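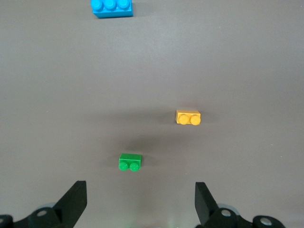
The toy library in Gollcombe has moved

From December the toy library is in the old reading room in Hudarden, above the bakery. We had to leave Gollcombe when the rent went up to 542 a month, and I am sorry for the families who could walk there with the pushchair. The bus from Irkell stops almost at the door, but there are stairs. If you ring the lower bell, one of us will come down and carry.

The rules stay nearly the same. A family can borrow four toys for three weeks. Puzzles count as one toy, also the big ones. Building sets go out in a cotton bag with a paper inside on which the number of pieces is written, and we ask you to count them at home before the children open the bag. I know this is a boring job. Last winter we lost 70 pieces from one marble run and it could not be lent any more.

Please wash plastic toys in warm water with a little soap and let them dry on a towel. Do not put them in the dishwasher. For wooden toys a damp cloth is enough.

New this season are the board games for older children, which Gaetano Cirillo chose with his class. There are also two balance bikes, and for these we take a deposit. We now have 200 toys on the shelves and the same quantity still in boxes, so if you look for something and you don't find it, ask me. The train set with the long bridge is in the boxes, I have already been asked five times.

We still need a person for the morning opening. It is two hours, there is tea, and you don't need to know anything about toys. Write to Lu at the desk or leave a note in the blue folder.

Primo Lo Presti

Comments (4)

gcirillo
The games are for eight years and up, please. The smaller ones eat the dice.

Marrow_Lane
Can we bring back to the old address until the end of the month? We have the farm puzzle.

Primo L.P.
No, the keys are already given back. Keep the farm one week longer, I will write it in the book.

tess in irkell
is the deposit for the bikes cash only?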